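Chapter 7

Defectors, Whips and Courts: Who Decides When a Party Splits?

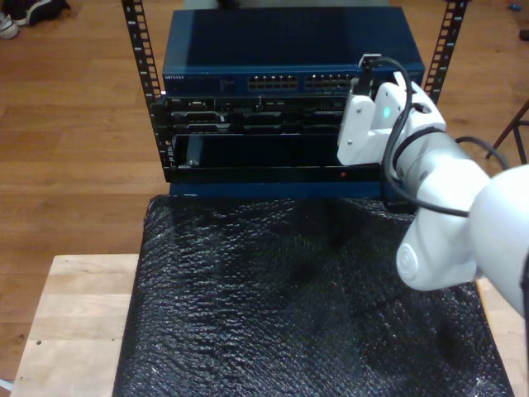

Figure 7.1 A dark blue network switch mounted between black rack rails, with two groups of Ethernet ports on its front face.

Most accounts of parliamentary government begin with voters. They choose members, the members choose a government, and the government lasts for as long as it can win votes in the chamber. It is a clean story and students are usually taught it early. This chapter asks how much of it survives when 5 or 6 members of a ruling party stop answering the whip's calls.

We use the assembly of Pustum as a running case. It has 153 seats, so a government needs 77 votes to be safe when every member turns up. The Grillomier ministry took office in June with 79. On paper that is a majority. In practice it meant that any three members acting together could bring the government down, and all of them knew it.

Pustum, like many assemblies, has a law against defection. A member who leaves the party on whose ticket he or she was elected, or who votes against its instructions, can lose the seat. Supporters of such laws say that they protect the voter, who backed a party and should not wake up to find that the seat has gone over to its rivals. They also say that the laws stop members from being bought.

Both claims deserve a harder look than they usually get.

7.1 Does the law protect the voter?

Take the first claim. It assumes that people vote for parties and pay little attention to candidates. Some do. Others vote for a local figure they have known for years and would follow to any party, or to none. The law treats both kinds of voter in the same way, and it settles the argument in favour of the party's head office. A member who breaks a direct promise to the district, on orders from the leadership, risks nothing under the law. A member who keeps that promise against orders may be out of a job.

There is a further difficulty. The party that won the election may itself change course. In Pustum the Grillomier group campaigned against any deal with the Tovow party and then signed one within the month. No seat was put at risk by this, although a good many voters might have felt that their choice had been handed to somebody else. The law could reach a single member who crossed the floor. It had nothing to say when the whole party moved.

7.2 Does it stop members from being bought?

The evidence for the second claim is thin. We should be careful here, because payments of this kind are secret and the people best placed to count them have every reason to keep quiet. What can be seen is how behaviour shifts once a law is in place. Many of these laws have an exception for mergers: if a large enough share of a party leaves together, it counts as a split or a union with another party and no seats are lost. The effect is easy to guess. Where one member can no longer be tempted away safely, the tempting has to be done in bulk.

Members can also resign. A resignation brings down the size of the house, and with it the number of votes needed for a majority. In an assembly of 153, it takes only a few empty chairs before a minority begins to look like a government. Those who resign may then stand again at the by-election, under new colours, and several have done rather well out of it.

It would be too much to say that the law has no effect. It probably does put off the lone member with a grudge. Whether that is a gain depends on what the grudge was about.

7.3 The speaker as judge

Someone must decide whether a member has defected. In most systems of this type the job falls to the speaker, who is expected to rise above party on taking the chair. Readers may judge for themselves how often this happens. The speaker is usually elected by the governing side, and often hopes for a post from it later – a poor starting point for a judge.

The trouble shows most clearly in timing. Petitions against members who have left the government tend to be heard in days. Petitions against members who have joined it can wait for years, sometimes until the next election makes them pointless. In neither case need the speaker say anything improper. A full diary is enough.

7.4 Going to court

Losing sides therefore turn to the courts. They ask judges to block a speaker's notice, to order a vote of confidence, or to move an inquiry out of the hands of a local police force which answers to one of the parties. Each request can be put in terms of high principle. It is worth noticing how often the same lawyers put the opposite principle when their clients change places.

The Dunleavy petition, set out in Document 7A, runs to 400 paragraphs and raises 2 questions that matter:

Can a court step in before the speaker has ruled?

Does criticising a party leader in public amount to leaving the party?

Read the document before going on to section 7.5. As you read, mark the places where the petition talks about voters, and ask in each case whether the argument would be any weaker if the word were taken out.

Key terms for this chapter

Whip: an instruction to members on how to vote, and also the person who gives it.

Defection: leaving a party, or acting against it, after being elected under its name.

Floor test: a vote in the chamber to show whether a government still has a majority.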